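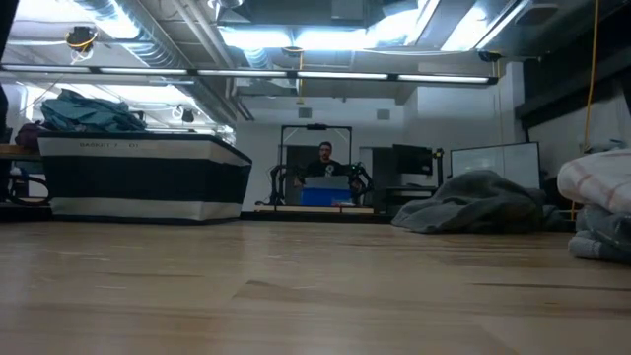
Section 6 – Looking after the Parnetow two-arm folding table

By now you should have the table standing where you want it and both arms powered up at least once. What follows is the routine we ask you to go through at the start of each working day, and again after anyone has moved the table, even by a hand's width. It reads as rather a lot the first time (sorry about that!) but after a week or so you will hardly need the page open.

Before you begin

You will need the hex keys from the Grindgate kit, a dry lint-free cloth and a few towels for the trial run. Any mix of plain and checked ones will do.

CAUTION: Keep the stop button within reach whenever the arms are powered. Do not lean across the tabletop while they are live.

6.1 Frame and rails

1. With the power off, push gently on each corner post in turn. If the frame rocks, adjust the foot nearest the movement and try again.
2. Run a finger along the rails and feel for bolts that stand proud. Tighten them a little at a time, going round the table – please don't lean on one bolt until it squeaks.
3. Check the brackets as well, including the ones low down that are easy to forget.

Note: Costel Gavrilă, who fitted most of the early tables, likes to put a dab of paint across each bolt head and its bracket, so that a bolt that has turned shows up straight away. We have come round to his way of doing it.

6.2 Grippers

4. Wipe the inner faces of all the fingers with the dry cloth. Lint builds up faster than you would think, especially with new towels.
5. Switch on and open each gripper fully from the Pană control panel, then close it slowly. The two fingers should meet evenly along their length.
6. Lay a towel flat, lower one gripper until the tips are just clear of the wood, and stop there.

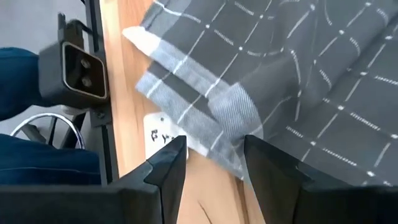 7. Bring the fingers down in the smallest step the panel offers until they touch the cloth without pressing it into the table. Save this height, then do the same for the other arm. Expect the two values to differ slightly.

Note: If the saved height drifts by more than 2 mm from one day to the next, go back to 6.1 before you change anything in the software. A loose base bolt is much the likeliest culprit.

6.3 Cables and trial run

8. Move each arm by hand through its full reach and watch the wrist cable as you go. It should have enough slack to follow the wrist without pulling tight or catching on a post.
9. Put the towels down in a heap in the middle, as untidy as you like, and start the trial at low speed.

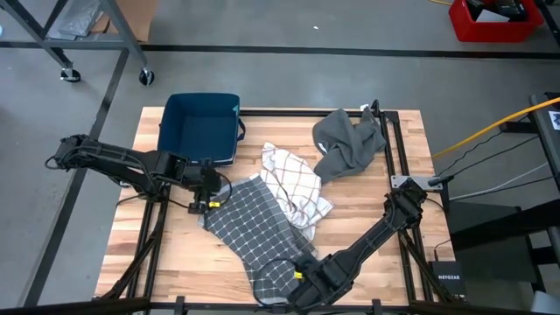
Fig. 6-2. Both arms over the towels, table seen from above.

10. Let the trial finish, then look at the counter. Finger pads are due for changing every 300 hours, and sooner if you fold a lot of coarse cloth. Vikdale supply the pads in pairs, and both pads on a gripper should be changed together.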